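Dravness Teardown Set: README and handling rules

Version 2, July 2020

What this is

Recordings of robot arms working inside desktop computer towers, made on the Dravness bench. There are 3376 episodes in the release. Of these, 3000 are for training and 218 are held out for testing. The remainder are in the folder "review" and should not be used for either until someone has checked them against the rules below.

Folder layout

train/ - one folder per episode
test/ - same layout, do not tune on these
review/ - same layout, unchecked
rules.txt - the bench rules in short form
faults.csv - stops, drops and operator notes, by episode number

Bench rules

These applied to every session in train and test. If you add your own recordings, please keep to them or say in your notes where you did not.

1. The tower is unplugged from the wall and left for the full waiting time on the bench sheet before anyone opens it. The power supply is never opened, by hand or by arm.

2. The side panel comes off by hand. The case lies on its side with the open face up.

3. Processors are taken out by hand before the arm starts. Leave the socket bracket as it is afterwards. Do not close it to tidy up, as later sessions are compared by the state of the board.

4. Check where the cables run before each start. A gripper may work next to a cable bundle but must not pull on one to reach something behind it. If a cable catches on a finger, stop, free it by hand and log it.

5. Parts that have been removed go on the bench beside the case or into a fixture. Nothing is put back inside the case during an episode.

6. Hands stay out of the case while an arm is enabled. This includes reaching in for a dropped screw.

7. Any drive that held data is wiped or swapped before the tower comes to the bench. Asset tags and owner labels are removed. Maker's labels may stay.

8. An episode that was stopped early is kept, with its reason in faults.csv. Deleting failed attempts makes the set look better than the work was.

Known problems

Cables differ a good deal from one tower to the next, and we did not record cable lengths. The early sessions used an older version of rule 5, so loose parts turn up in odd places. Fault notes from those sessions are short, sometimes a single word.

Use and sharing

Research and teaching are fine. Please do not treat the set as proof that a cell is safe to run near people. The rules cover our bench only and do not replace your own risk assessment.
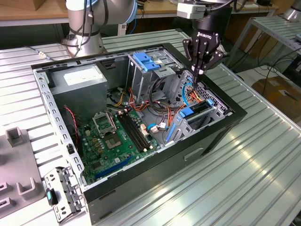
Margit Kristiansen

Corrections to episode notes go to Gediminas Tamošiūnaitė at Juvton. Give the episode number and the line in faults.csv.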